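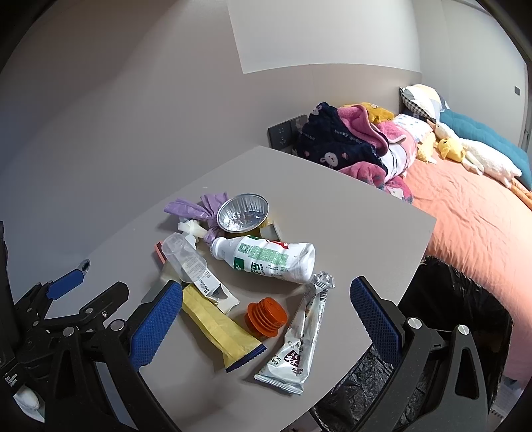
Foto: Mererid Cadwaladr / Clube de Robótica de Pevcombe

Novembro de 2018

Esta semana o clube voltou ao exercício da triagem de lixo. A prova de abril pede que o braço pegue em embalagens misturadas e as deixe no recipiente certo, e até agora só tínhamos treinado com cubos de espuma. Com cubos tudo corre bem. Com uma garrafa de bebida deitada ou um saco de plástico com um nó, já não.

Temos 1281 demonstrações gravadas com a pinça de mão. O Cledwyn queria chegar às 3742 antes do Natal, mas eu prefiro parar e rever as que existem. A Shu-fen encontrou várias em que os dedos fecham cedo demais – quase todas com objetos baixos, como caixinhas de cartão. Essas vão ser repetidas.

O que dá mais trabalho é o que não tem forma fixa. A forma de alumínio amolga-se se apertarmos muito, e um invólucro de papel comprido dobra-se conforme o sítio por onde se pega. As tampas são mais fáceis, sobretudo as que têm estrias. Os dedos azuis texturados agarram melhor do que os lisos que usávamos no ano passado, e por mim ficam.

Falta decidir a ordem da recolha. O Mohammed-Awal defende começar pelo saco, que está no topo do monte. Eu começava pela garrafa. Na próxima sessão experimentamos as duas maneiras e depois escrevo aqui os tempos.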